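Subject: Re: [Jara-kitchen] Dishes for the November supper

Estela Yáñez wrote:
> Do we really need a bowl AND a plate per person? The cupboard
> holds what it holds. Also, who moved the big ladle.

I did not move the ladle. I have never been trusted with the ladle.

On the dishes, yes, both. Soup goes in the blue bowl, and the green plate is for bread and whatever Estela decides counts as salad this year. 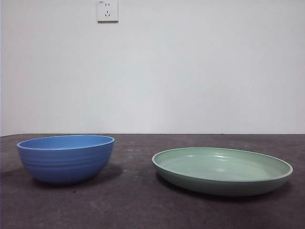 The Wostum catalog would like 89 dollars for a matching set, and I would like them to keep it. Blue and green are perfectly happy on the same table, and after the second helping everyone stops noticing the color scheme anyway.

As for the cupboard, I propose we store them the way we serve them, bowl on plate. The foot of the bowl fits inside the well of the plate with room all the way around it, so you also get somewhere to park a spoon.

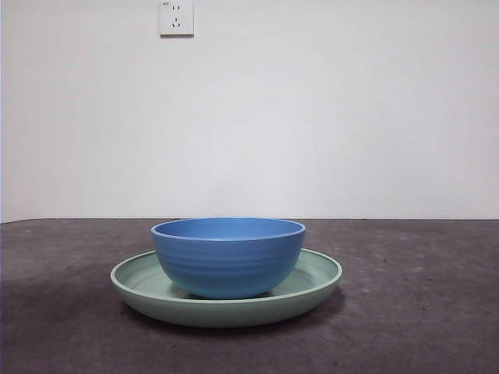 Yes, it takes more height than a stack of plates. Take out the fondue pot. We used it once, and there was a meeting afterward.

We have 26 people signed up so far. If you're number 27, bring your own bowl and a good attitude, in that order.

Oriana Maldonado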